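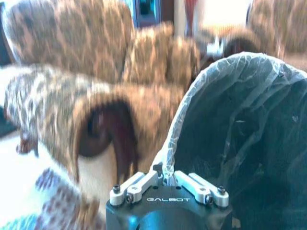 Routine care of the gripper takes up more of Marisol Tapia's week than any other part of the machine. Ms Tapia is responsible for maintenance on the domestic handling programme at Irkdale, where the unit works among ordinary sitting-room furniture. Lining a bin is one of the tasks it is given, and the thin film of a clear bag, pinched and creased between the two fingers, places particular demands on the linkages. "A bag weighs very little, but it shows up any play in the joints," she said. "If one side closes late, the film slides out."

Each finger is carried on paired parallel bars joined at pivot points. Ms Tapia inspects the screws at these joints before every session and marks any that have turned. The check is entered in the Cendus log, which held 129 entries when we spoke on August 12, 2022.

Screws are tightened by hand with a short key. "I do not allow power tools near the fingers," Ms Tapia said. "Two colleagues have asked me to reconsider, and the answer has not changed." Film dust is wiped from the housing with a dry cloth, and the pivots receive a small amount of Govirell grease after every 200 grasps.

Closing force is set separately for each type of object. A snack bag must be clamped firmly enough to be lifted at a tilt, and Ms Tapia prefers to begin at the lowest setting and raise it one step at a time.
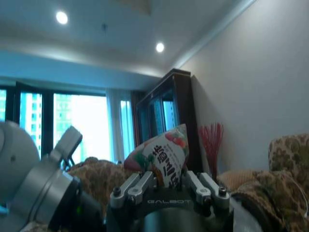

Repairs and spare parts

The programme keeps seven spare pivot screws on site, together with one complete linkage. Larger repairs are sent to the Magaña workshop, which returned the last unit in August with both fingers realigned. Ms Tapia repeats the full closing test herself before a returned gripper is put back on the arm. "Their paperwork is very good," she said. "I still want to see it hold a bag."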